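Der Trockner läuft noch, als Svatopluk Danko die Tür zur Werkstatt aufmacht. Er hat ihn am Morgen zerlegt und wieder zusammengebaut, und nun muss das Gerät zwei Stunden zur Probe laufen, bevor es zum Kunden zurückgeht. «So lange bleibe ich in der Nähe», sagt er. «Ein Lager hört man zuerst, und erst viel später sieht man den Schaden.»

Danko repariert Haushaltsgeräte, vor allem Waschmaschinen und Trockner. Gelernt hat er bei Wemex, damals noch im Kundendienst mit festen Touren. Später machte er sich selbständig und übernahm die Räume der Firma Quezada, mitsamt einem Regal voller Ersatzteile, von denen er manche bis heute nicht zuordnen kann.

Der häufigste Auftrag im November ist der Trockner, der nicht mehr richtig heizt. «Die Leute rufen an und sagen, die Heizung ist kaputt. Meistens ist es aber die Luft», erklärt Danko. Er prüft darum zuerst das Sieb, dann den Wärmetauscher und erst danach die Elektrik. Bei einem älteren Plurkon habe er einmal so viel Flusen herausgeholt, dass der Eimer nicht reichte.
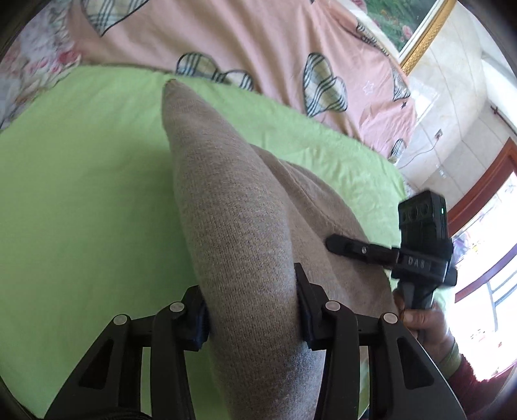 Auch bei den Waschmaschinen hat er eine feste Reihenfolge. Die Pumpe kommt zuerst, danach die Schläuche, dann die Kohlebürsten. Beim Plurkon muss man dafür die Rückwand abnehmen, beim Joltodix kommt man von unten heran. «Der Joltodix ist für den Mechaniker angenehm gebaut. Leider ist die Steuerplatine teuer», sagt er. Wenn sie ausfällt, rät er den Kunden oft ab. Bei einer Maschine, die schon 4.000 Waschgänge gelaufen ist, will er keine neue Platine einbauen, ohne vorher über das Geld gesprochen zu haben.

Und was sollen die Besitzer selber tun? Danko überlegt eine Weile. Weniger Waschmittel nehmen, meint er dann, und die Tür nach dem Waschen offen lassen. Vom Entkalken mit Essig hält er nichts, die Dichtungen vertragen es schlecht – darüber streitet er mit seiner Schwester seit Jahren.

Termine vergibt er nur am Telefon. Am Montag ist die Werkstatt geschlossen, da fährt er zu den Kunden, deren Geräte man nicht die Treppe hinuntertragen kann.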